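Gripper Pad Service at the Zotano Bench
Photos and notes by Nahuel Quiroga
Jun 25, 2026

The Jultano hand-held gripper gets its finger pads checked every 500 grasps and replaced whenever the edges start to go. Most of the work is done at the bench with one small screwdriver, a plastic scraper and a clean cloth. Allow 80 minutes for a full pad change, most of it waiting for the adhesive.

Before starting, open the jaws all the way and set the tool down on a flat, clean surface. Look at both pads from the front, then run a fingertip down each face. A lifted edge catches on thin items like envelopes and labels, and it will keep peeling once it has started.

If a pad has to come off, take the finger off first. Keep the screws from the two fingers in separate cups. Peel from the top edge down and scrape off the old adhesive – the plastic scraper only, no blades on the finger face. Wipe, let it dry and press the new pad on with firm pressure for 3 minutes.

Replacement pads come from Allness in sheets and are cut to a paper template, which is kept in the drawer with the Løken torque driver. Always change both pads together. We tried doing one side at a time in April and the grip drifted toward the newer pad.

Once the fingers are back on, close the jaws slowly by hand and check that the pads meet evenly from top to bottom. Loose threads can be trimmed with scissors, but a flap means a new pad. Write the date of the change in the bench log.
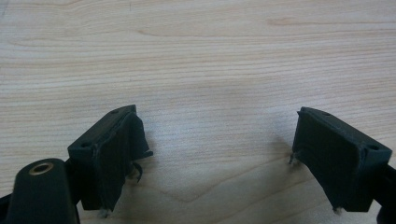
Jaws open for the pad check. The left pad has a frayed flap on its edge, and there are loose threads on the right one – both due for replacement.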